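Projects > Drotura > Progress notes > November

To: Leif Kjærgaard
Re: shared kitchen corner + snack table, where we are

Quick one, sorry, writing this between deliveries.

Done so far. Old shelving out. Kitchenware sorted, chipped stuff gone. 22 plates kept, all plastic, the Tokora set plus leftovers from the old building. Cups are NOT done, see below.

Spent to date: 380 out of the first installment. Mostly racks, baskets and the table. Receipts are in the folder, one from Hubmann still missing, I've asked twice.

Snacks. Moved out of the cupboard and onto the table where people can reach them. Uptake much better, we now refill every morning before 9. Wicker basket for the mixed packets, small wooden tray for bars. Jostetti delivered six trays, we only need a couple out at a time, rest are in storage.

Plates. Drying flat on towels was a mess so we went to upright racks, wood, with pegs. People do put things back in them, mostly. Colors help, everyone seems to have a favorite allready.

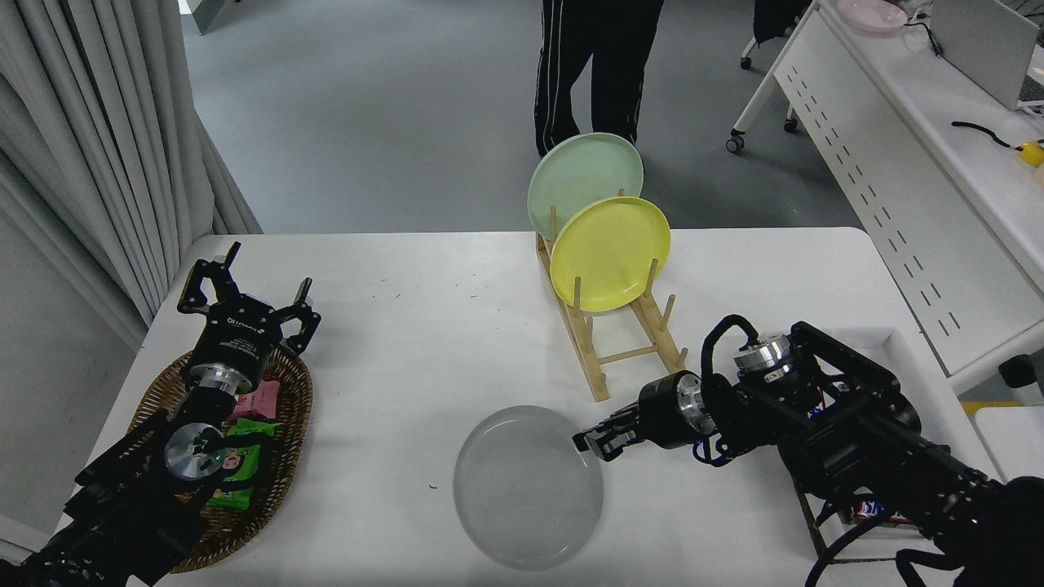
Snack table with basket and plate rack, November.

Still open:
- cups, need hooks or a second rack, havent decided
- labels for allergens, text is written, not printed
- wipe-down rota, six names on it, want more
- second basket same size, supplier is out of the brown ones

No change to the budget request. Will send the Hubmann receipt when it shows up. If you want to come by, afternoons are best, after 2.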